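Print this page
E-mail this page

Bench notebook, Stuvano two-hand cell
30 August 2020

Came in to find the right hand grumbling again. Same as before: you send both hands home, the left one goes there nicely and the right one gets most of the way and then buzzes at you. Neema Kinyua had left me a sticky note that just said "finger, not wrist?" and I think she's on to something, so I spent the morning on the extended finger and left the wrist unit well alone.

First job was a backup of the settings file (I forgot last time and had to type the whole lot back in from Esther's printout, never again!). Then power off, wait for the lights on the supply to go out, and move each joint by hand. Left finger is lovely, smooth all the way. Right finger has a sticky spot a little past halfway on the middle joint. You can feel it more than hear it. I backed the joint screw off a hair, worked the finger back and forth a good while, put a tiny dab of the Prasero grease on it and snugged the screw up again. Much nicer. It's still not as free as the left but I'd call it usable.

Next was the zero. Old stored value for the right middle joint was 290, which explains a lot. I jogged it to the mark and read 213, did it again from the other direction and got 213 again, so that's what's in the file now. Left one I didn't touch. If anyone wants to go back, the old file is in the Clonham folder with "before" in the name.

Then the table check. I like doing this one on the green table because it's flat and you can see straight away when one finger is ahead of the other. Everything off the top, table square to the robot, both hands brought up slowly over the near edge with one finger out on each side. I go at the lowest speed and keep my thumb on the stop the whole time, and I'm not ashamed of it.

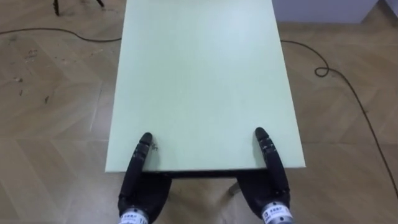

Both fingers up at the near edge of the table, right one sitting slightly farther back than the left.

So there's still a bit of a mismatch, and I want to sort that out before we call the cell ready. My first guess is the shoulder offset and my second guess is that I didn't get the table as square as I thought. Easy to find out: turn the table end for end, run it again, and see if the difference stays with the hand. I'll do that before touching any more numbers, as I've chased my own tail on this once already.

Cycle counter read 1,944 when I shut down. Esther Nyaga wants that written in here every time, so there it is.

Other bits while I think of them:

- Floor wants a sweep down the left side.
- The two spare fingertips are in the top drawer now, in the bag marked Nyaga. Please put them back there!
- We're low on the small joint screws. I took 2 out of the tin and there weren't many friends left behind.
- Loose cable on the right side of the table: I'd like it taped down or run the other way. I step over it every time I go for the stop button.
- Full strip and regrease is down for November. If the sticky spot comes back before then, pull it forward and do the right hand only.

Neema, could you run your grip test on the right hand when you get in, slow speed only, and jot down what the middle joint does on the way home? I'll turn the table and do the second check after lunch.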